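Thibodeau Opens Desktop Drive Recovery Line, Publishes Bench Procedure for Tray-Mounted Hard Disks

For release in June

Thibodeau, a regional refurbisher of office computers, has put a dedicated line into service for the removal, inspection and reinstallation of hard disk drives in desktop towers. The line handles machines returned at the end of a lease and machines sent in by repair shops that do not keep their own drive bench. Along with the line, the company has published the written procedure its technicians follow, under the name Evix.

Evix applies to tower cases in which the drive sits in a removable tray and is connected by separate power and data leads. It does not cover notebooks, all-in-one units, rack servers or solid-state modules mounted on the motherboard. Towers with drives screwed directly to a fixed cage are accepted on the line but follow a separate work sheet, which will be added to the published document at the next revision.

"Older towers still come in by the pallet, and the drive is the one part every customer asks about," said Kirsten Girard, operations manager at Thibodeau. "They want to know if it was removed, what tray it was in, and if the same tray went back. We had been answering those questions from memory and from stickers. The procedure puts the answers on one sheet."

Intake

Each tower is logged by case serial number before the side panel is opened. The technician records the case model, the number of drive bays, the number of trays present and the condition of the side panel latch. Power is disconnected at the wall and at the case, and the power button is held in for 10 seconds. The tower is then laid on its side on a grounded mat with the open side facing up.

Loose dust on the ventilation grille and the case floor is removed with a vacuum rated for electronics work. Compressed air is not used at this stage. The motherboard is not cleaned unless the work order calls for it.

Cables are dealt with before the tray. The power connector is released first and the data cable second. Both are pulled by the connector body and never by the wire. Where cable ties hold the supply leads in a bundle that limits movement, the tie nearest the drive bay may be cut and replaced. Other ties are left in place. The technician notes the motherboard port to which each data cable runs, and the cable stays attached at the board end.

Tray removal and handling

Trays are released at the latch and drawn straight out along the bay rails. A tray that binds is pushed back to its seated position and drawn again. Prying with a screwdriver is grounds for rejecting the unit at final check, as it tends to bend the rail and leave the drive loose on reinstallation.

The drive stays in its tray through inspection. Handling is by the long edges of the tray. The circuit board on the underside is not touched, and the drive is not placed board side down on any surface other than the foam cradle supplied with each bench. 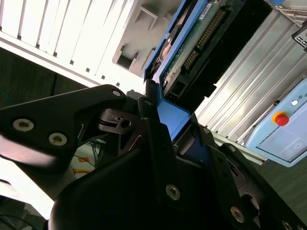

Does the drive have to come out of its tray to be inspected?

Inspection is done with the drive in the tray wherever the board and connectors can be reached. The drive is separated from the tray only if the tray is cracked, a mounting point is worn, or the label needed for the record is covered.

Inspection takes in the board, the connector contacts, the label and the tray. Contacts are checked under a bench magnifier for bent, lifted or darkened metal. Contacts with light surface marks are cleaned once with a lint-free swab and isopropyl alcohol, then checked again. Contacts that remain dark after one cleaning are recorded as such and the drive is sent for a read test before any further work. The board is checked for lifted components, scorch marks and residue from earlier repairs.

The label is copied into the record by hand or by scanner. If a scanner is used, the technician compares the last four characters against the printed text. Lucie Kennedy, who wrote the inspection section, said this check was added after a trial run in which a damaged bar code returned the serial number of a different unit.

"The scanner gave a clean beep and a wrong number," Kennedy said. "Four characters by eye takes a couple of seconds and it catches that."

Trays are checked at both rails, at the latch and at the mounting points. A tray with a hairline crack at the latch is replaced. A tray with wear on the rail surface only is returned to service if it seats without side play. Replacement trays are supplied by Skandia and are held in stock for the case models the company receives most often. Color is not treated as a matching criterion. Rail profile and latch position are.

Read test and erasure

Drives that pass inspection go to a read test on a separate station. The test reads the full surface and logs the number of reallocated sectors at the start and at the end. A drive whose count rises during the test is failed, whatever the final figure. A drive that makes repeated seek noise is stopped and failed without completing the read.

Erasure is carried out only on written instruction from the owner of the machine. The instruction is attached to the work order and names the drive by serial number. Where the owner asks for physical destruction, the drive is removed from the tray, the tray is kept with the tower, and the drive is placed in a sealed bin under a numbered tag. Thibodeau does not perform data recovery. Customers who need files from a failed drive are asked to say so at intake, in which case the drive is bagged after visual inspection and returned without being powered.

Work on the case interior

While the bay is empty, the technician completes the remaining checks inside the tower. Memory modules are confirmed as seated where fitted, with the latch clips closed at both ends. Empty slots are recorded as empty. The processor socket is checked only on boards received without a processor, and a socket cover is fitted if the board is to be shipped that way. Supply leads are inspected for nicks along the run between the power supply and the drive bay, which is the section most often pinched by a side panel.

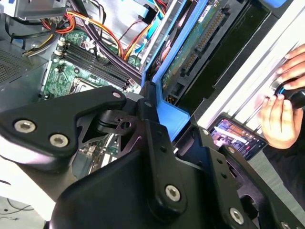
Data cables are checked for sharp folds. A cable with a crease at the connector is replaced even if it passes a read test, as a creased cable can fail later when the side panel presses on it. Replacement cables are cut to the shortest standard length that reaches the bay with a gentle bend. Excess length is not tucked under the drive cage.

Supply leads are routed clear of the processor fan and the memory latches. Bundles are tied at no more than 2 points between the supply and the first connector, so that a later technician can reach the board without cutting every tie. Mervin Fehr, bench lead on the new line, said routing accounted for most of the rework during the trial period.

"People tie everything down because it looks neat," Fehr said. "Then the next person cannot get the data plug off without pulling on it. We went back to fewer ties and left some slack at the bay."

Reinstallation and final check

The tray is returned to the bay it came from unless the work order states otherwise. It is pushed along the rails until the latch engages and is then pulled once with light force to confirm that it is held. The data cable is connected first and the power lead second, in reverse of the removal order. The side panel is set in place without force. If the panel bows outward, it is removed and the cables are rerouted.

Final check consists of a cold start, confirmation that the drive is listed in the system setup screen under the recorded port, and a second start after the tower has been moved to its upright position. A unit that lists the drive on its side but not upright is returned to the bench for a connector check.

Records are kept in Vulik, the parts tracking system the company has used for its monitor and keyboard lines. Each tower has one record, and each drive and tray has its own entry linked to it. Customers may request the entries for their own machines as a plain text file.

Trial results

The line ran in trial form on 760 towers before opening to outside customers. Most were office machines of the same few case designs. Nine were rejected at final check for loose seating of the tray, and all of those were traced to bent rails present at intake. A rail gauge has been added to the intake step as a result, and bent rails are now recorded before the tray is drawn.

Gaétan Robichaud, who is responsible for customer accounts at Thibodeau, said the line would take mixed lots as well as single-model lots. "A shop can send us a pallet with several case types on it," Robichaud said. "We ask that towers with missing side panels be wrapped separately, and that nobody tapes the trays in. The residue gets on the latch."

Availability

The line is open to business customers and repair shops. Single towers from private owners are accepted at the service counter on Thursday afternoons. The Evix procedure, the intake form and the list of stocked trays can be requested from the service counter in printed form or as a file. Comments on the procedure from other repair shops are welcome and will be considered for the next revision.

Press contact: Jade Penner, Thibodeau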